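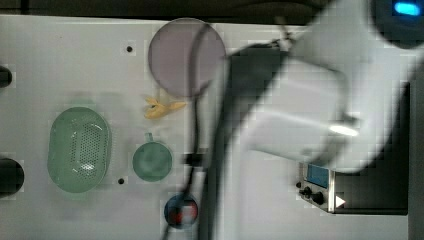

プラスチックの水切りかごのぬめりは、どうやって落としますか。

40度くらいのお湯に台所用の中性洗剤を溶かし、30分つけてから、古い歯ブラシで穴の列に沿ってこすります。最後に流水ですすぎ、伏せて乾かします。

穴の汚れは表からより裏からのほうが落ちます。裏返して、底の中央から縁に向かって動かしてください。縁の折り返しにも水あかがたまるので、綿棒を1本使います。

半透明の緑やうす紫の皿、コップは、油が残ると曇って見えます。カレーのあとは色が移る前に紙でふき取り、それから洗います。クレンザーと金属たわしは細かい傷がつくので使いません。コップは持ち手の付け根を忘れがちです。

漂白するときは塩素系を避け、酸素系の粉末をお湯3リットルに大さじ1。つけるのは30分までにします。製品の表示に禁止とあれば、そちらに従ってください。

白いテーブルの上で乾かす場合は、ふきんを1枚敷きます。水滴をそのままにすると輪じみが残ります。うちは月に4回、皿とコップもまとめて同じ日に洗っています。

おもちゃの果物も、中が空洞で穴のあいたものでなければ同じ洗剤で洗えます。シールの貼ってあるものは、つけずに固く絞った布でふくだけにします。

2022年12月11日 更新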